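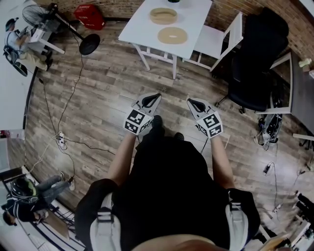 Collecting Demonstrations Without the Robot
Plundon project, final report, section 3

3.1 Why handheld grippers

Our original plan was to teleoperate the arm for every demonstration. After one Sunday of this Rodrigo had five usable episodes and a sore neck, and Olga Iglesias, our supervisor, suggested gently that we read the literature again. We moved to a pair of handheld grippers, each carrying a cube of printed markers behind the fingers, so the operator works with their own two arms and the pose of each gripper is recovered from video afterwards.

3.2 Procedure

The operator wears the harness, stands facing the white table and performs the task with both hands. We collected 133 episodes of the ring task over February. An episode was dropped if either cube was lost for more than 90 consecutive frames. Montserrat wrote the filter and was also the operator it rejected most often, a result she has asked us to describe as preliminary.

3.3 Results

Marker tracking held up well when the wrists stayed level. It failed when the operator crossed one hand over the other, which people do constantly and then deny. Turning the cubes slightly outward helped more than the 2000 lines of smoothing code I had written by then – the code is in the appendix, for those who like appendices.

The policy trained on the filtered set picked up the ring more reliably than the one trained on everything. Placing it was another matter. Both policies release early, and so, on inspection of our recordings, do we.

3.4 Open problems

Cable drag on the wrists is not modeled. Lighting was not controlled after 4 p.m.

Esperanza Salcedo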